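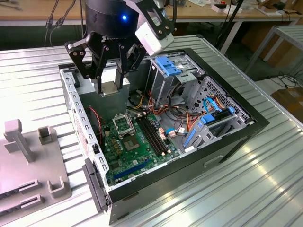
The fault that stopped the Praltano cell

The fault log for Cell 2 at the Wadis recovery plant runs to eleven pages for August. Most of it is routine. The entry that cost the plant its afternoon shift on a Wednesday is a single line: gripper closed, width in tolerance, proceed.

The width was in tolerance. The part was wrong.

Praltano, the line's integrator, built the cell to strip retired desktop towers before the cases go to the shredder. A tower is laid on its side on a ridged metal platform, and an arm with a two-finger gripper works down into the open case. It takes out metal blocks, drives and cards in a set order. A small camera on the wrist finds each part, and the fingers confirm it by measuring how far apart they are when they stop closing.

That second check is where the trouble started. The controller treated finger width as proof that the right part had been gripped. On the Wednesday unit, a bracket inside the case had been bent in transit and sat where the block should have been. It was close enough in width to pass. The arm closed on it, logged a good grip and began to lift.

The bracket was still riveted to the chassis. The case came up with it.

The lift force limit was set at 200 newtons. Wadis staff had raised it in winter after a run of nuisance stops on parts held by old thermal paste, and the change was never entered in the risk assessment. The tower weighed well under that limit, so the arm carried on with its programmed move towards the drop bin. Halfway across, the bracket tore free and the case fell against the guard door. The door held. The interlock switch behind it broke.

A broken interlock should read as an open door and stop the cell. This one had failed closed. The arm finished its move, released the bracket and returned for the next part on a platform with nothing in the fixture. It ran for ten minutes before an operator on the next line saw the case leaning on the door and hit the emergency stop at 3:40 pm.

The operator was not hurt. The investigation still classed the event as serious, on the grounds that the guard door could have been opened during those minutes with the arm at working speed.

Praltano's review went back through 1553 recorded picks. It found nine others where the camera and the gripper had disagreed about what was being held. In each case the software had sided with the gripper. The camera result was stored but not used once the fingers had closed.

Three changes have been made. The camera now takes a second image after a lift of 10 millimetres, and the arm stops if the case has moved with the part. The force limit depends on the part being pulled, with anything above the set figure sent to a person. The single interlock switch has been replaced by a dual-channel unit, which trips the cell if its two contacts do not agree.

Cycle time has gone up by four seconds a part. Wadis has accepted that for now and is trialling a faster exposure setting to recover some of it. Changes to force limits need two signatures, and the nuisance stops that led to the original change are back in the log. The plant is testing a short twisting motion before the lift to break the paste.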